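Kitting cells going in at our plant, what actually changes for the floor?

Forum: Shop Talk > Automation and Jobs

benchrat_jirnton
Member
We pack play kitchen sets at the Jirnton building. Management told us in December that arms are coming to the kitting tables, supplied by an outfit called Drekano. The slide said "frees our people for higher value tasks." I asked what the tasks were and got told it was being worked out. There are 194 of us across the shifts. Anybody been through this?

conveyor_kate
Senior Member
We went through it at Bastport. The higher value task was clearing faults. You stand by the cell and when the light changes you walk over and hit reset. I used to pack all day and talk to the person across from me. Now I watch four cells and the closest coworker is too far away to hear me.

torque_and_tea
Member
I'll be the one who disagrees. My wrists were shot after 7 years of hand kitting and the arms took the worst of it. Same pay, less pain. I don't miss it.

conveyor_kate
Senior Member
Glad about the wrists, I mean that. But you kept the same pay while they cut the piece bonus for everybody else on that line. Did your slide mention that?

torque_and_tea
Member
Ours didn't have a piece bonus, so no.

benchrat_jirnton
Member
We do have one. Nobody has said a word about it. Adding that to my list.

gatti_nightshift
Member
I'm on the trial at Gatti, where they're teaching the arm to sort play food and put it on the right dish. Take the uptime numbers in the brochure with a big grain of salt. Those come from one kind of box, all facing the same way. Ours is mixed shapes and it's a different story. A new hire can tell fruit from a cup in the first minute and doesn't need anyone to set up the table first. The arm needs me to lay everything out, clear it off, and lay it out again a little differently.
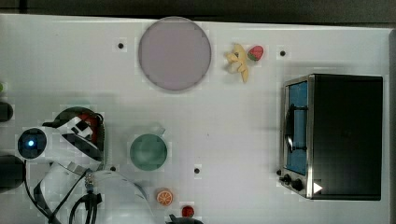
My job title hasn't changed and neither has my rate, but I spend 3 hours of a shift doing setup for the thing and the supervisor logs it as "support." Support doesn't count toward my numbers. So on paper I got slower the month the robot showed up, and the robot gets credit for the pieces I put within its reach. Get that sorted in writing before yours are bolted down.

line4lead
Moderator
Speaking as a lead, that's a bad logging setup more than a robot problem. Ask for a separate code for cell prep. We got one and it fixed the numbers.

gatti_nightshift
Member
I asked. They said there's no budget line for it. There was a budget line for the arm.

line4lead
Moderator
Fair. Then keep your own notes with start and stop times. It helped our people at review.

benchrat_jirnton
Member
OK, so I'm asking about the bonus, who does setup, how it gets logged, and who gets trained to clear faults. Does the training come with a raise anywhere?

conveyor_kate
Senior Member
Not at Bastport. We got a certificate.

torque_and_tea
Member
I got a small bump, but I had to ask twice. Ask before you take the class.

benchrat_jirnton
Member
Meeting is at 2 pm before second shift comes on. Will post whatever they tell us.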